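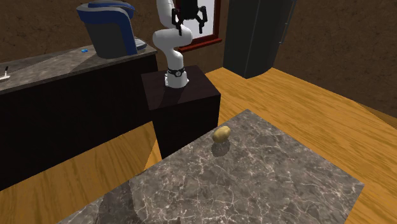

Our project looked at how well common kitchen counter materials stand up to food stains. We chose the subject after two families in our group were told different things by the same store in Hundham. Marble was the material we heard the most warnings about, and it is still popular for big surfaces like the marble-topped table in the kitchen at the top of this report. We wanted to know if the warnings were fair.

Method

We bought sealed and unsealed marble offcuts from Wyss, along with granite and tile. Each piece was marked into squares. We put coffee, beet juice, lemon juice, olive oil or mustard on a square, left it for a set time, then wiped it with a damp cloth. We scored each mark from 0 (no stain) to 100 (dark stain) using the same chart and the same desk lamp. In all we scored 247 squares.

Results

Tile did best with every food. Sealed marble was close to granite for coffee and mustard. Unsealed marble was worst for oil, which left a dark patch after 2 hours. Lemon juice dulled both kinds of marble, and sealing made no clear difference. Our chart did not have a way to score dullness, so we wrote it down in words.

Problems

The first batch in October had to be repeated. The cloths were not rinsed between squares and beet juice got onto the oil samples. We also only tried one brand of sealer.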